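Ticket: Clearing round stops at the end chair in the practice room
Product: Jirkton (rehearsal software), release 2
Site: Sarthorpe, staff dining room
Raised by: kitchen shift lead
Status: open, waiting on site
6 min read

Original message

Hello all at Zimivness,

First of all, thank you for the patience you showed us in February, when we were ringing every other morning and could hardly tell the rehearsal screen from the settings page. We have come a long way since then and I'd like that on record before I start complaining!

For whoever picks this up, a bit of background. We run the staff dining room at Sarthorpe, and we have had the Zhong clearing arm on its trolley for the evening sitting since the winter. Before it goes anywhere near a real table, any change to its round gets tried in the Jirkton practice room, the computer one with the teal chairs and the pale table. The rule was ours, and the kitchen staff asked for it. If the arm is going to do something new they want to have watched it on the screen first, with a cup of tea, and have had the chance to say "not like that, please".

The trouble is the end chair. The round begins normally, the trolley comes across the open boards from the direction of the rack, and as it draws up to the table it slows, stops and puts up "path not clear". There it sits until somebody presses resume. Sometimes it carries on after that and sometimes it gives the same message again. I have run the evening set-up 32 times over the past fortnight and it stopped on 12 of them, always at that chair and never at the one on the far side.

I did wonder about the chair legs. They are thin metal with a loop along the floor, and our real ones are much the same, so whatever is bothering it in the practice room I would expect to bother it in ours. The apple, the bowl and the wooden stick don't seem to matter. I've moved the lot about and had the same stops.

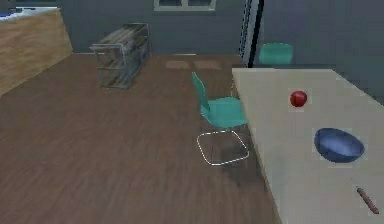
Reply from support, first look

Thank you for such a full write-up, and for counting the stops, which saved us an afternoon. We loaded your saved set-up and got the same message on our third try, so you aren't imagining it.

Please try the following and let us know how you get on. There's no need to do it all in one sitting.

1. Open the practice room and choose "reset furniture". Your saved set-up has been edited a good many times, and chairs can end up a touch off the spot where the room thinks they are.

2. In the path settings, find "floor margin". Yours is at 1000, the factory value in millimetres, and it is very generous for a dining room. Don't change it yet, just tell us whether the number is the same on the trolley itself.

3. Run the evening round with the end chair pulled well back, then again with it pushed in towards the table. Leave everything on the tabletop as it is.

4. Send the log for each run, including the ones that go well. People tend to send us only the bad ones and then we've nothing to hold them up against.

Reply from site

Reset done, and the number on the trolley does match. With the chair pulled back it stopped nearly every time. With the chair pushed in we had a clear afternoon of it, right up until tea, when it stopped once and then behaved for the rest of the day. So we are better but I couldn't call it mended.

I should mention that one of our porters had a theory about this from the start. He used to do the whole evening clear by hand and he always went round and pushed the chairs in before he touched a plate. None of us had written that down when we described the job to you. We wrote "clear table, wipe table, next table", and the chairs were simply something he did on the way. I've felt a little bad about that, because it was a real part of his work and it went missing from the list the moment we started making one.

He has now added it himself, as the first line of the evening sheet, and he has asked whether he can be the person who signs off changes in the practice room. I said yes before he'd finished asking. He knows those tables better than I do, and the job is easier on his back than carrying trays.

Reply from support, second look

That is very useful, please pass on our thanks. The logs suggest the trolley is treating the thin loop at the foot of the chair as if the whole square of floor inside it were solid, and then adding the full margin on top. With the chair out in the open that leaves it nowhere to stand. With the chair in, there is usually enough space, and the odd stop comes when the approach is at a slant.

We have made you a trial file with a smaller margin for chair feet only. The margin for people is untouched and will stay that way, whatever we do with the furniture. Load the file in the practice room and keep it off the real trolley for now. We'd also like a run with more chairs at the table, as your earlier set-up looked rather roomier than a busy evening.

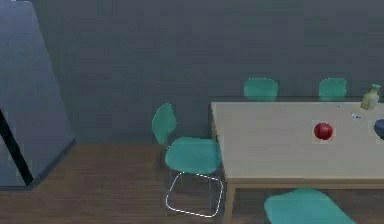

Our evening rota is what all this comes back to, so forgive me for going on about it in a support ticket. When the arm arrived we took one person off the late clear and moved them to prep, on the understanding that the round would look after itself. Each time it stops, whoever is at the sink has to dry their hands, walk through and press resume, and by eight o'clock they are fairly fed up with it – quite rightly. I've run your trial file with the fuller room, the end chair tucked a little way under the table and the others along the sides, and it came up to that end without a murmur. What I noticed instead is that it spends a long while looking over the left half of the tabletop, where there is nothing at all, before it moves along to the apple and the bottle. Could it begin with whichever half has things on it? Our people would, and the minutes do add up over a sitting.

Reply from support, third look

Glad to hear the approach is behaving. The slow look over the bare half is a separate matter and a fair one. At present it sweeps from the end it arrives at, whatever is or isn't there. There is a setting called "sweep order" and we think "fullest first" will suit you, but it hasn't been tried with the chair file, so please rehearse the pair together before you use either for real.

Could you also let us know:

- whether the resume button could be moved nearer the sink (there is a wireless one, and we can post it)
- how many stops the late shift would put up with in an evening, in their own words
- if your porter would mind a phone call with us, as we'd like to rewrite the part of the guide about describing a job

Reply from site

Yes please to the button, the wall by the sink has a free hook. The late shift say one stop is fine and two is a nuisance, and there was a third answer that I won't type out. The porter is happy to talk any time before the lunch sitting, and he'd like it known that he also turns the cups the right way up before stacking, and that isn't on the list either.

I'll run the two settings together tomorrow after breakfast and put the logs on here.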